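# The Pradoveck Fingers

The new fingers came in a padded envelope with no note, just a packing slip from Pradoveck and a return label already filled out. That should've told me something about how they expected it to go.

I'd been on the gripper job for Ondon since August, and by then I had opinions about everything. I had opinions about screws. The deal was simple enough: Trostow made the soft rubbery fingertips we'd been using all winter, Pradoveck made these long hard pointy ones, and my job was to put each pair on the same arm, run the same chores, and write up which one Ondon should buy for all the other arms. Whoever won would ship us nearly 4000 pairs. Whoever lost would get their return label used.

I liked the Trostow fingers. I should say that up front (I never said it in the report). They were fat and forgiving, you could be off by a good bit and they'd just sort of squash around whatever it was and bring it home. Socks, oranges, a sleeve of crackers, you name it! They'd done every chore on my list but one, and that one was push pins.

The chore sounds like nothing. Pin on the table, box open behind it, pick up the pin, put it in with the others of its color. My kid sister could do it at age 3 while yelling. The Trostow fingers couldn't do it at all. They'd come down, give the pin a big friendly hug, and come up with air, and the pin would go rolling off in a little half circle around its own needle, like it was pleased with itself. I'd put the pin back. I'd say something rude. We'd go again.

So I bolted on the Pradoveck pair, zeroed everything, and put a green one and a blue one out on the pine.

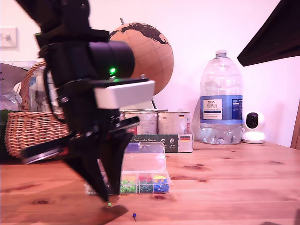
*Pradoveck fingers going for the green pin, organizer open behind.*

I sat on my hands for that first run. I mean that literally, I had them under my thighs, because the temptation to nudge the pin a hair to the left is terrible and it ruins your numbers. The arm came down much faster than I'd have done it myself. Then there was the small tick of hard plastic meeting wood, which I'd never heard with the soft ones, and I made a noise I'm glad wasn't recorded.

It had the pin. It had it by the fat end, dead level, and it went up and back and over and let go, and the pin dropped in with the other greens.

I ran it again. I ran it until my tea had a skin on it. When I finally added it up, Pradoveck had gotten 7 out of 8, and the one it lost was a blue that I'm pretty sure I set down badly.

You'd think I'd have been happy. I was, for about as long as it takes to walk to the sink and back. Then I started on the rest of the list with the hard fingers and things went downhill in a hurry. The orange got stabbed. The crackers, well, they were crumbs before lunch and I ate them with a spoon. The sock went fine, then it snagged on a tip and wouldn't come off, and the arm carried it politely from one bin to the next and back again, opening and closing, opening and closing, with that sock hanging there like a flag for a country that had given up.

I laughed so hard I had to sit on the floor. Then I sat there a while longer, not laughing, because I could see the report in my head and I couldn't see how it ended.

There was the speed thing, too. The Masri controller had a setting called "brisk" and Ondon loved brisk, brisk was in all their sales decks, and with light hard fingers on the end the arm could go a lot brisker than it ever had with Trostow's rubber mitts. Great on paper. The trouble was the wrist camera. Every time the arm swung across the table on brisk, all I got was pink streaks and two black points, and the controller was supposed to be finding its next target in that soup. I pulled up the feed and went through it a still at a time, looking for the spot where it lost its place.

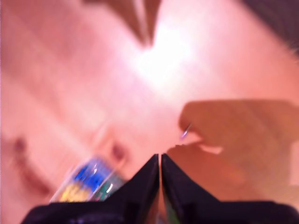

Slow it down, then, Ondon said when I called, in the voice of someone eating a sandwich. What was the hurry? Did I think people at home were going to stand over it with a stopwatch?

I said brisk was in the sales deck.

A long chewing pause. Well, put both numbers in, Ondon said, and also, which one would I want in my own kitchen? I was asked it just like that, as if it were the easy part.

I hung up and looked at the two pairs of fingers, one on the arm and one in its tray. I thought about the orange. I thought about that tick on the wood. I dropped the Masri down a notch, then another, and ran the blue pin, and the picture coming off the wrist was clean enough that I could pick out the needle.

It was past dinner by then and I had the report open with one box still blank, the one marked "Recommendation." I typed Trostow. I took it out. I typed Pradoveck and took that out too. Then I went and dug a second orange out of my bag, set it on the table, and opened the setting for grip force, which in all those months I'd never once thought to touch.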